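Events > Open Day > Speaker notes

Welcome and housekeeping

Good morning, and welcome to Tavach. Please remind visitors that the tour lasts 15 minutes and that groups are limited to 14.

Opening remarks

The Siu programme studies how a machine may help with ordinary tidying at desks and shelves. Our partners at Gendico supply the control software. Thank them by name.

Pause for the first group to move forward to the yellow line.

The demonstration

Explain that today's task concerns a desk and a black mesh rack. Visitors often expect speed. Say plainly that the system is set to move slowly, and that the operator may stop it at any time.

Mesh is a fair test for any vision system, as the surface behind it shows through the openings. Mention the pale desktop and its faint reflections, then invite comment.
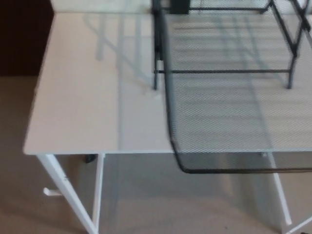

Allow four minutes for questions. Enquiries about cost should be passed to the Otitz desk in the foyer. Do not give delivery dates.

Close by directing the group to Room 328 for refreshments.

Contact: Open Day Office, Tavach | © Tavach | Back to top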